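Cullby long desk top in glossy orange-brown: my review after one winter

Rating: 4 out of 5

I was looking for a desk top for a long time before I bought the Cullby. The place where I work is under the windows, and a normal desk always looked too small there, with empty space at one end where the boxes collected. I wanted one long surface for the whole length, so I can keep the computer on one part and my books and papers on another part without moving them each time.

I ordered it in January from a shop called Bodnár, and I paid 516 euros for the top and the supports together, delivery to the door included. It came after 19 days. The shop had told me two weeks, so I was a little nervous, but they answered my emails politely and the package was well protected at the corners. The paper instructions were short. I would like one more drawing for the support that goes nearest to the wall, where I lost most of an afternoon.

You need 2 people for the assembly. My neighbor Teodoro Padilla helped me, and he has more patience than me with screws. We put a blanket on the carpet and laid the top on it with the good side down, then fixed the supports, then turned everything over. On carpet the supports sink a bit in the first days. I had to adjust the feet again after a week, and since then it stands level. 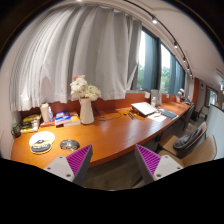
The depth is 80 centimeters, and for me this was the main reason to choose this model. My old desk was 60 and my things at the back were always falling behind it. Now I can keep a vase with flowers, a stack of books and my mug in the back row, and in front there is still enough free wood for writing with both elbows on the table. If your room is narrow, please measure before you order. My chair needs quite some space behind me and the deep top takes it away.

About the color. In the online shop it looked like a quiet brown. In my room, with daylight from the windows, it is much more orange, and warmer than I expected. I was disappointed for one evening and then I began to like it. It goes well with the reddish-orange panel under the windows, but this is luck, I did not plan it. If you have gray furniture, ask the shop for a color sample first. Bodnár sends one for free, which I learned too late.

The finish is glossy, really glossy. The grain shows nicely through it and I enjoy looking at it in the morning. The bad side is the reflection. Around two in the afternoon the sun came straight onto the surface and I could not read a white page lying on it. A white sheer curtain solved most of this problem. With the curtain closed the light is soft, and I still have the feeling of day in the room. In the evening I use the spotlights on the ceiling track, and there I had to turn one of them a little away from the desk.

Cleaning is easy but frequent. Dust is visible after one day, and fingerprints too, mostly in the place where the hands rest. I tried a dry cloth, which only moved the dust to the other end. Now I use a cloth with a little water and then a second, dry one. My colleague Trinidad Quiambao has the same top in the matte version and she cleans hers once a week, maybe less. If I bought again, I would think seriously about the matte.

One practical advice for computer users: my mouse did not like the glossy surface. The pointer was jumping, especially near the window. With a mouse pad it works without problems. I chose one with a light print because I find it cheerful against the wood – this is a question of taste.
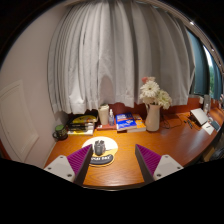

The Cullby top in use, with the mouse pad on the left and the mug and spray bottle in the back row.

What I miss most is an opening for cables. There is none in the top, and also no channel under it. My cables lie on the wood and I don't find it beautiful. The shop says it is possible to drill a hole yourself, but the warranty then ends for the finish, so I have not dared. For this price I think one hole with a cover should be included.

The surface has stayed good until now. I put hot tea on it without a coaster a few times (my mistake) and there was no ring. I have one fine scratch from a flower vase that I pulled instead of lifted. It can be seen only from the side, when the light is low, but I know where it is. Since then I glued small felt pieces under the heavy things.

I also compared it with the Urum, which is cheaper but comes in two parts, and you can feel the joint with the hand. For a printer and some plants this would not matter. For writing it would disturb me every day.

Good: the length in one piece, the depth, the stable supports, the color in daylight (after I got used to it).

Not so good: no cable opening, reflections, dust, delivery later than promised.

I take away one star for the cables and the delivery together. I would buy it again, but with a sample in my hand first.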